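**Bengate paper drive draws questions over what gets sorted**

2nd November

A neighborhood paper drive that started in September is being extended through the winter, though the people running it have yet to say how much of what they collect ends up anywhere useful.

The Bengate drive asks households to hand over old mail, forms, card and craft sheets, which are then separated on a table in a back room done up in a leafy print. Printed pages are supposed to go one way and colored sheets another.

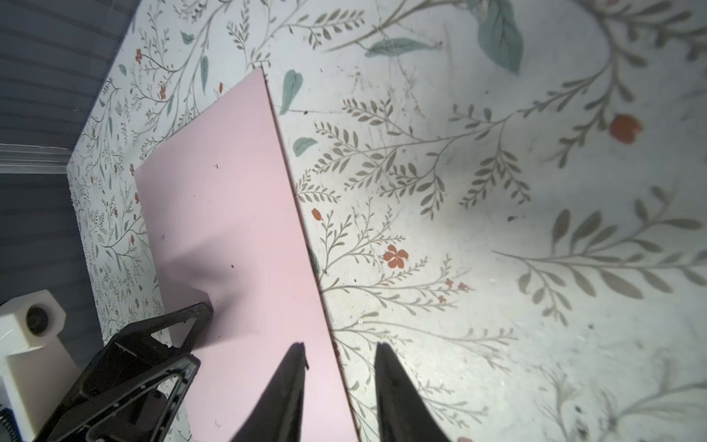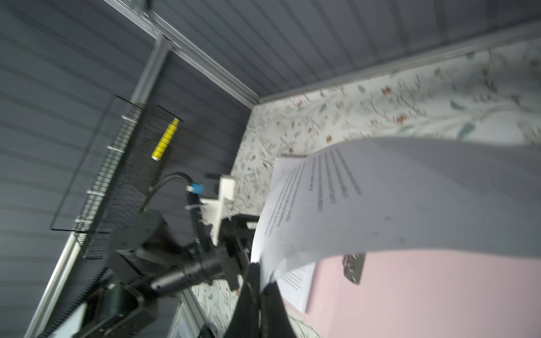

*A pale pink sheet on the botanical print, first picture; white paper with printed text, second.*

Organizers say they have taken in 2,000 sheets so far. They did not say how that number was reached, and a request to see the tally went unanswered. Asked how long a full session runs, they put it at about 90 minutes.

"I like the idea fine," said Aparecida Sales, who lives on the next block and dropped off a bag of bills and school notices. "I'd like it more if somebody could tell me where my bag went."

The flyer promises that everything will be "given a second life." It does not say what kind. Clean office paper is usually easy to place. Colored board and foam are another matter, and foam generally can't go in with paper at all. The flyer puts them all under one heading.

Then there are the clips. Households are asked to pull off staples and metal fasteners before they drop anything off, but the printed rules give that request a single line near the bottom, below the parking directions.

Privacy got even less room. Plenty of what people bring in has names and account numbers on it, and the rules say only that papers are "handled with care." Shredding is not mentioned.

The winter plan adds 3 drop-off points, including one at Sustport. Organizers say a breakdown by type of paper will be posted before the new sites open - the same thing they said in September.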